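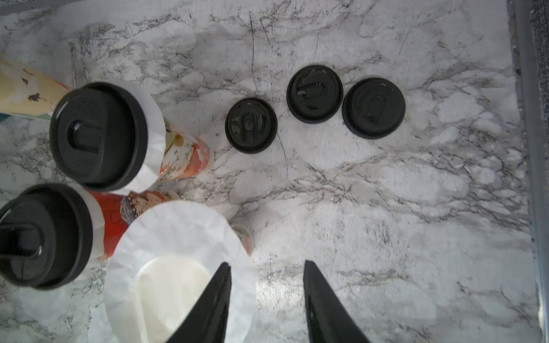 Lids, cups and filters on the countertop, from the wrist camera.

The case for boring cups

Most home gripper projects start with foam blocks. I think that is a mistake, and after 466 logged grasps on the arm in our shared workshop I would start with coffee supplies every time.

A foam block forgives everything. It is matte, it compresses, and it has the same width wherever you grab it. A black plastic lid has a thin rim and glossy ridges, and on a marble-patterned counter it competes with dark veins for the attention of any edge detector. A pleated paper filter has no firm edge at all. Printed cups put colour boundaries where there is no change in geometry.

Ruth Pacheco argues that we should cover the counter with plain grey card until the detector settles down. I disagree. Card would hide the fault, and we would meet it again the day the card came off. Of our first 172 attempts on lids, the largest group of failures were false edges on the surface pattern. That told us to spend time on the segmentation and leave the finger linkage alone.

The tapered fingers are a compromise. A narrow tip gets under a rim but gives little contact area on the body of a cup. Arnulfo Tello wants a second set with wide pads and a quick-change mount. I would sooner accept slower closing. We dropped the closing speed by 9 per cent in February and paper cups stopped creasing at the seam.

Reflections remain unsolved. A polarising filter is the next purchase, and the lighting stays as it is until that has been tested.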